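Can my club register a keeper after the window closes?
Posted in April by pundstead_left_back

So I run the squad list for a small amateur side, Pundstead, and we've got 7 games left. Our first-choice keeper did his knee on Monday and the backup moved away over the winter — great timing! The window shut 2 days before the injury. I've read the league rules twice and can't tell if there's an emergency signing rule or if I'm stuck putting a center back in goal. Has anybody been through this?

flolarano_fc
We had the same mess last season. Our league let us bring in a keeper on a short loan, but only when we had no registered goalkeeper fit to play, and they wanted a doctor's note. Email the registrations person before you promise anybody a shirt. Ours cost $149 and the form took forever (I had to send it in again, wrong signature). Check whether your guy has to be a free agent too — that caught out a team we play.

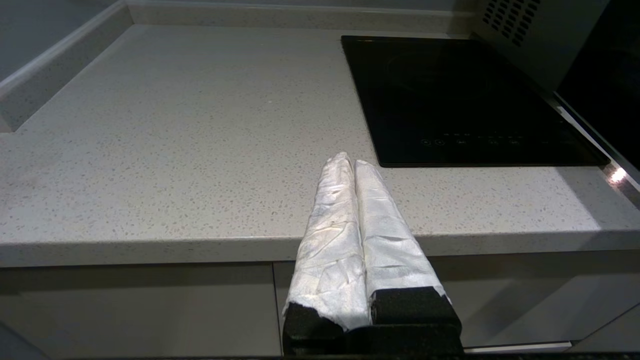 skilska_ultra
I'd be careful with the loan idea, some leagues only allow it if the player hasn't appeared for anyone else in the past 366 days. Ours was like that and we got docked points. Ask them about it in writing.

vidalin74
just play the center back, ours was fine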